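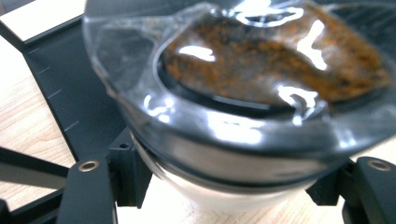

What looks like ground coffee in its clear container, with the dark inner ring around it.

4. Setting out your coffee corner

Now for the fun part! With the Vistus shelf built, you can fill it up and make it your own.

1. Wipe the tabletop with a soft cloth and let it dry for 10 minutes. Pale wood shows every drip, but it does look lovely once it's clean.

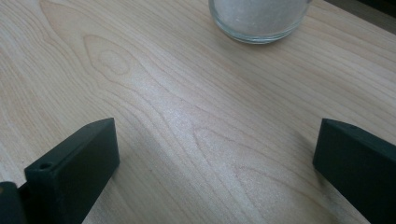
Photo: Pascal Maillard / Plallbridge

2. Keep glass containers well in from the edge while you fill them. Sugar goes everywhere if you rush (so does salt, and please label them if you own both!).

3. Stand the shelf on the table and press gently on each corner. If it rocks, see section 2.

4. Put your jars side by side on the lower tier. The short ones go in beautifully, and the top is then free for cups.

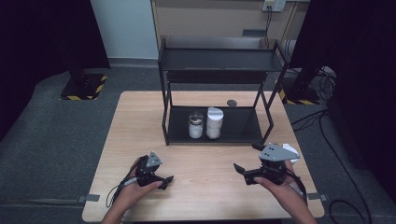
Two-tier shelf on the table, jars on the lower tier.

Note: leave a finger's width between jars so that lids come off easily.

Caution: lift the jars out before moving the shelf. Do not slide it when loaded, as the legs can mark the wood.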